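A **spur gear** is a toothed wheel whose teeth run straight across the rim, parallel to the shaft. It is the most common kind of gear and the easiest to cut. Spur gears are found in clocks, hand drills, winches and kitchen scales.

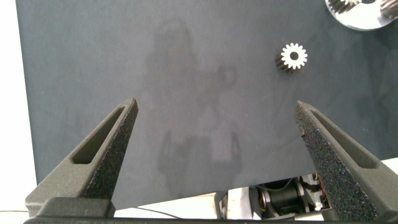 *Written for the Fadham Workshop Encyclopedia. Last revised August 19, 2023.*

## Operation

Two spur gears mesh when their shafts are parallel and their teeth are the same size. The smaller wheel of a pair is called the pinion. If a pinion with 17 teeth drives a wheel with 77, the wheel turns more slowly and with more torque, and the two shafts turn in opposite directions. An idler placed between them restores the direction without changing the ratio.

Most modern teeth follow a curve called the involute. It keeps the speed ratio steady even when the shafts are set slightly too far apart. Older clock wheels often use a cycloidal form.

## Manufacture

Small gears are hobbed, stamped, molded or pressed from metal powder. Steel and brass are common, and nylon is used where quiet running matters more than strength.

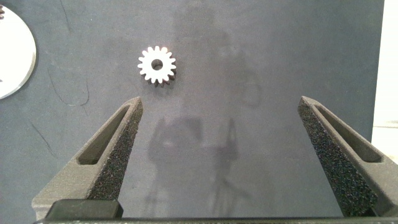

*A small metallic spur gear with a round center bore.*

## Noise and wear

Spur teeth meet along their whole width at once, so they are louder at speed than helical teeth. Wear shows first as pitting near the pitch line. Dry running and poor alignment both shorten gear life.

## Local production

The Montoya works at Grelterora began cutting gears for water mills and later supplied the Zilell loom, which used 177 wheels in its largest version. At its peak the works made roughly 1000 gears a week. Its pattern books are kept in Fadham.

## See also

- Helical gear
- Rack and pinion
- Gear train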